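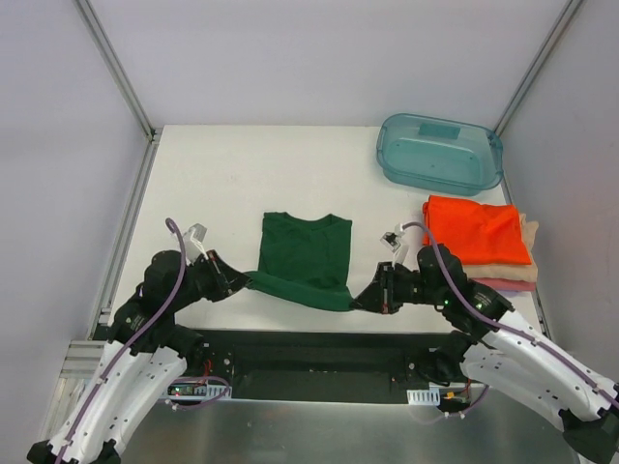

Fouzia Rajput was told by her first landlord that a clothing repair shop in Sildale would be gone by November. She had signed for one year, and he offered to let her out of the lease early if it came to that. That was 15 years ago. The shop, Kundach, is still on the same street, two doors down from where it started.

"He wasn't being mean," she says. "He had seen a shoe repair place close and a dry cleaner close. He thought people had stopped fixing things."

Most of what comes in is ordinary. Hems, zippers, elbows, the seat of a pair of work pants. T-shirts are a bigger share than they used to be, and she puts that down to price. A customer will pay $17 to have a side seam redone on a shirt that cost less than that new, if it's the shirt they like.

"I tell them what it costs before I touch it. Some people take it home again. That's fine. I would rather they know."

She learned to sew from an aunt in Pornstead who did alterations for a bridal store and hated every minute of it. Rajput spent two summers there picking out stitches. She was not allowed near a machine until the second one. After school she worked in the returns department of a clothing company, where she saw how much was thrown out over a missing button or a pulled thread.

"You would open a carton and there'd be 80 shirts in it, and the note would say 'loose hem.' A loose hem is a few minutes."

The thing she gets asked most is how to stop small holes from showing up at the front of a shirt, just above the waist. Her answer is dull – it's usually rubbing, from a belt buckle or the edge of a kitchen counter. She fixes them from the inside with a scrap of light knit and thread one shade darker than the cloth. Lighter thread shows up. For stretched necklines she takes the band off, shortens it and sews it back on, and she charges more for that because it takes her nearly 30 minutes.

There are jobs she won't do. She stopped taking leather after a bad winter with a jacket she still doesn't like to talk about. She doesn't do wedding dresses either.

"My aunt would laugh at me," she says.

Saturday mornings she teaches a basic mending class in the back room. People bring their own clothes, and she asks them to wash everything first. They start with a straight stitch by hand and stay on it for the whole first session. A few don't come back after that. The ones who do generally move on to buttons and then patches.

She has no plans for a second shop. She would like better light over the front counter, and the landlord – the son of the first one – has said he will look into it.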